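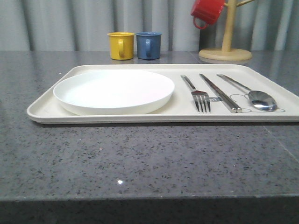

Taller de Menaje y Bandejas – Grupo Boiko

Septiembre, por la mañana. Cuaderno común, escribe Pylyp.

Sigo con la bandeja blanca de borde levantado, la que tiene los contornos impresos para los cubiertos. Hoy la puse en la encimera de piedra oscura con el plato redondo a la izquierda y los cubiertos a la derecha: tenedor, palillos de metal y cuchara, en este orden, con los mangos hacia atrás. Abdelilah prefiere los mangos hacia delante, como los coge la persona que come. Tenemos que decidirlo antes de imprimir la serie de Laltard, que son 600 bandejas.

Observaciones:

El plato deja poco margen de bandeja alrededor. Para servir me parece bien, pero al levantarlo los dedos chocan con el borde. Probar el modelo más pequeño de Zilon, si todavía quedan en el armario.

Los contornos son de línea fina y oscura. El de la cuchara da la vuelta a la parte honda y se entiende enseguida. El de los palillos me convence menos: en las puntas hay un lazo pequeño que, visto rápido, puede parecer una mancha. Pregunté a Abdelilah El Idrissi y él lo dejaría así. Yo haría la línea un poco más gruesa – medio punto, no más.

Los palillos son planos y de canto cuadrado, no ruedan. Con los redondos del mes pasado perdimos mucho tiempo. Llevan todavía la etiqueta oscura en el centro, hay que quitarla con alcohol y mirar si queda pegamento.

La cuchara refleja todo. Para el catálogo de Gellbridge habrá que poner un papel blanco delante, o preguntar si aceptan acabado mate.

Lavado: el proveedor de la tinta promete 1.000 ciclos. La muestra de prueba lleva 6 en nuestra máquina y no veo cambio en la línea, pero es muy pronto para escribir una conclusión. Apuntar cada ciclo en la hoja de la puerta, por favor, también los cortos.

Pendiente:
– pedir a Boiko el archivo del contorno con la línea nueva
– medir la distancia entre el tenedor y los palillos, me parece estrecha
– contestar a Laltard sobre los mangos

Abdelilah, si vienes por la tarde, deja la bandeja montada como está. Quiero medirla mañana con el calibre bueno.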